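Blur Goes Back Into the Training Set

A group at Grusach has spent the winter testing whether the frames most labs throw away are worth keeping

Robot learning datasets are usually cleaned before anyone trains on them. One of the first filters is a sharpness score. Each video frame gets a number based on how much fine edge detail it contains, and frames below a cutoff are dropped. The practice is old, cheap and rarely questioned. It shrinks storage and removes images that look useless to a person scrolling through them.

Engineers at Grusach, a manipulation lab in the industrial park at Jirkmont, began to question it after a policy that scored well on recorded data performed poorly on the arm. The failures were concentrated in the fast part of the motion, between leaving one position and slowing down for the next. The controller would hesitate, correct, then correct back.

The team checked the calibration first, then the network latency, then the joint encoders. All were within tolerance. The sharpness filter was the last item on the list. When they plotted the discarded frames against arm speed, the result was plain. The filter had removed most of the fast motion from the training set. The policy had learned to read the arm when it was slow or stopped, and had seen very little of it in transit.

The Yorath method

The fix the group settled on, which it calls Yorath, has two parts. The first is simple: the filter is switched off. The second is a change to how blurred frames are labeled.

In a normal dataset, every image is paired with a single arm position, read from the encoders at the moment the frame is stamped. For a sharp frame that is accurate enough. For a blurred one it is wrong in a specific way. The shutter was open for a span of time, the arm moved during that span, and the image holds all of those positions stacked together. Tying the picture to one position tells the network that a smear is a point.

Yorath pairs each image with a start position and an end position instead. Both come from the encoder log, which runs much faster than the camera. The network is trained to predict the pair. At low speed the two values are nearly identical, and the method reduces to ordinary labeling. At high speed the gap between them carries information about how far the arm traveled, and the width of the blur becomes something the network can measure.

The start and end labels have one known weakness. A single blurred image does not say which end came first. The group handles this by feeding the network the previous frame as well, which settles the direction in nearly all cases. Reversals, where the arm stops and backs up within one exposure, remain unsolved.

What a discarded frame contains

Frames that fail the filter still hold a fair amount of structure. Outlines are doubled, and the distance between the two copies can be measured. Flat surfaces lose their borders, but strong dark features tend to survive as wide bands. In the fixed-camera view, the fine horizontal ridges across the upper face of the gripper block can still be picked out against the pale teal backdrop, and so can the nearly black slot beneath them. The cable to the left of the gripper separates into two faint copies along part of its length. 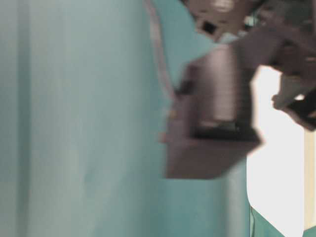
Test setup and results

The comparison used 3,000 training episodes, all collected on the same arm. Three versions of the policy were trained: one on the filtered set, one on the full set with ordinary labels, and one on the full set with Yorath labels. Network size, training time and random seeds were matched. Each version then ran 300 trials of a pick-and-place task at full speed.

Adding the blurred frames with ordinary labels helped a little on average but made the results less consistent from seed to seed. The Yorath version cut position error during the fast phase by over 40 percent compared with the filtered version. Error in the slow phase did not change by a meaningful amount.

The cost is mostly storage and clock discipline. The camera and encoder clocks have to agree closely, and the exposure time has to be logged for every frame. Older recordings that lack exposure data cannot be relabeled.

Limits

All of the results come from one arm, one camera position and one lighting setup. Shorter exposures under brighter lights would reduce the blur and probably the benefit. A second lab, Judlow, is preparing to repeat the test with a camera mounted on the wrist, where the background smears and the gripper stays sharp. The start and end labels will need to be rewritten for that case, and the Grusach group expects the relabeling code to be ready in February.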